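About us

Welcome, and thank you for stopping by to find out a little more about who we are. Girnthorpe is a small school of languages for grown-ups, and we have been teaching evening and weekend classes for long enough now that some of our first students have sent us their children (and, in one very happy case, a grandmother).

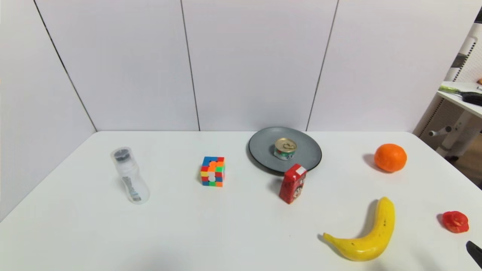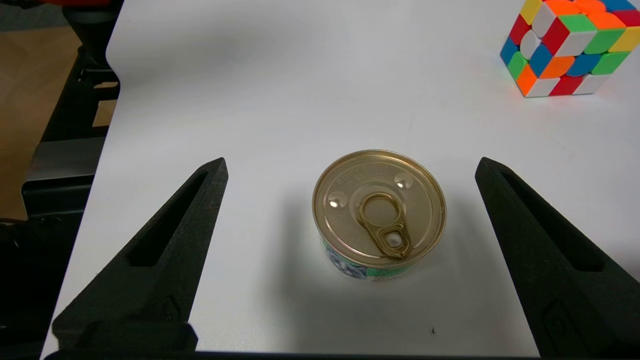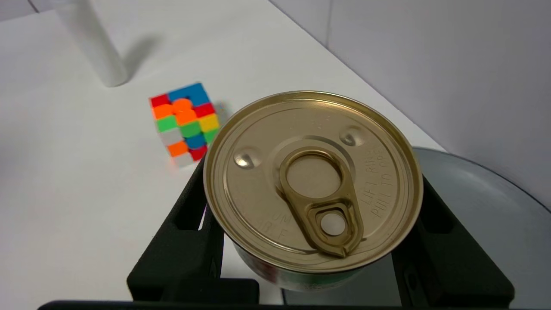
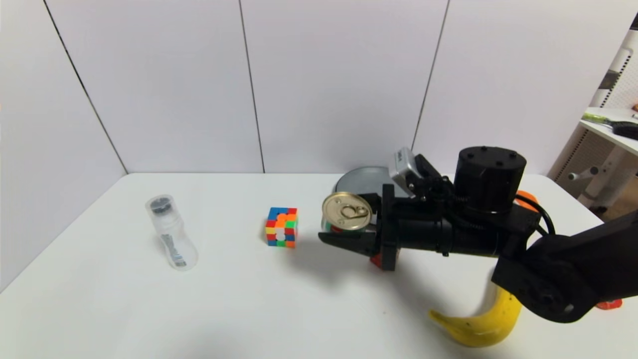 Small things on a white table: a bottle and a puzzle cube in the first and last pictures, a can with a ring-pull in the two between.

We began with a single beginners' Italian class in a room over a bakery, which smelled wonderful and was far too warm from October to April. We teach nine languages these days, and last year 111 people took a course with us, from complete beginners to those who only wanted to dust off what they had learned at school. Some come for work, some have married into a family that talks very fast at dinner, and a good many simply like having somewhere to be on a Wednesday evening.

Our way of teaching is quite old-fashioned, and we are rather fond of it. You will be talking from the first lesson, even if all you can manage is your name and what you had for breakfast. We keep groups small enough that everybody gets a turn, and we go back over things as often as you like. There is homework, but it is short, and your teacher will be kind about it if the week has run away with you!

Most of our courses follow the Flirkar books, which we wrote ourselves over several summers after growing tired of dialogues set in airports. There are 51 units across the three levels, and you can join at whichever one suits you after a friendly chat with a teacher. We don't set an entry test. If you find you have been placed too high or too low, just say so and we will move you in the first fortnight at no charge.

Then there is the Rugemalira Library, our pride and joy, on the first floor at the back. It holds 2387 books, with plenty of easy readers, cookery books and detective stories, and every student may borrow three at a time. The armchairs are comfortable and the kettle is nearly always on, so do come early if your bus gets in before your class does.

New terms start in September, January and April. You will find us at Kurnus House, through the green door beside the chemist's, and the office is open from 10 in the morning until the last class goes home at 9. Pop in, ring us or write, in any language you please, and we will do our best to answer in the same one.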